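Home Set-up Guides > Table Games
Sunday, April 20, 2025
By Kaede Ueda
Print this page | E-mail this page

Tunine Ring Toss – Section 2: Setting up on a table

Welcome to the fun part! Tunine was made for the floor, but plenty of us at the Kukanthorpe games night like it even better on a table, and it only takes a few minutes to get going.

1. Clear the table and wipe it down. Crumbs under the post will make it rock.

2. Choose your throwing end. The post goes at the far end, with the wall behind it if you can manage that – you'll spend a lot less time chasing rings across the room!

3. Stand the post with its wide part down and the narrow part up. Pick it up low when you need to shift it, and set it down gently. 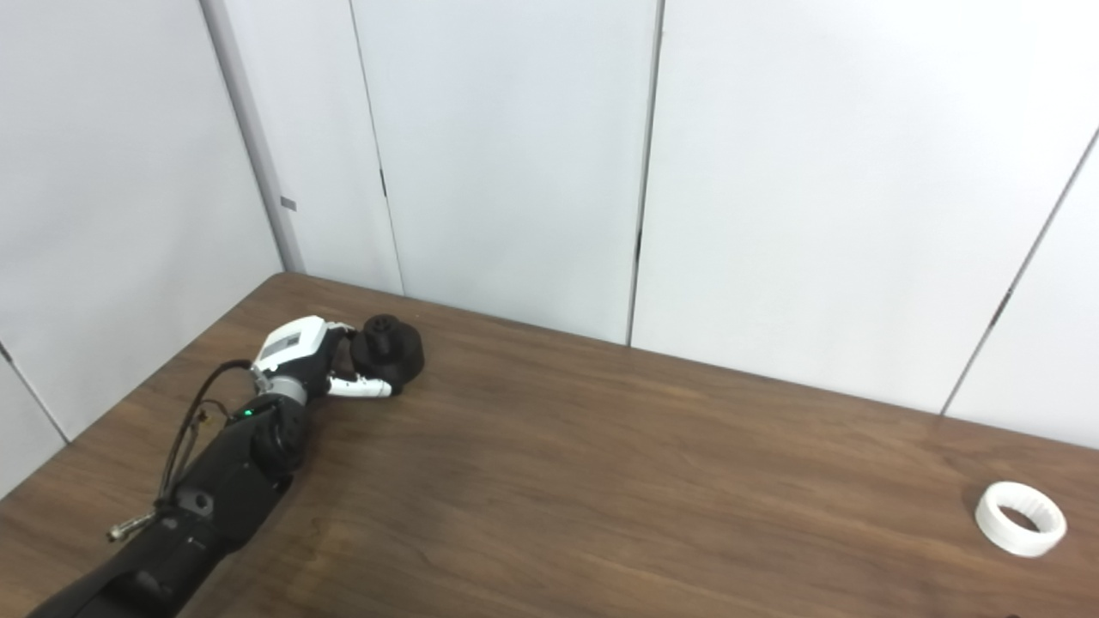

4. Give the post a light nudge with one finger. If it slides, put the thin mat from the box underneath and try again.

5. Mark your throwing line with masking tape, 41 centimetres back from the near edge of the table. Younger players can stand right up at the edge.

6. Have a few practice throws. A flat, lazy flick of the wrist works beautifully on a table, and the big overarm throws that are such a laugh outdoors will just bounce off.

Note: Up to 10 people can play in turns, but teams of two keep things moving. First to 17 points wins the round. For the Baptista rules, where a leaning ring counts as half, see Section 5.

Caution: Move glasses, mugs and anything breakable off the table before the first throw. Keep little ones away from the wall end while rings are in the air.

Caution: Painter's tape can lift old varnish. Try a small patch in a corner first and peel it off slowly.

Packing up is covered in Section 3.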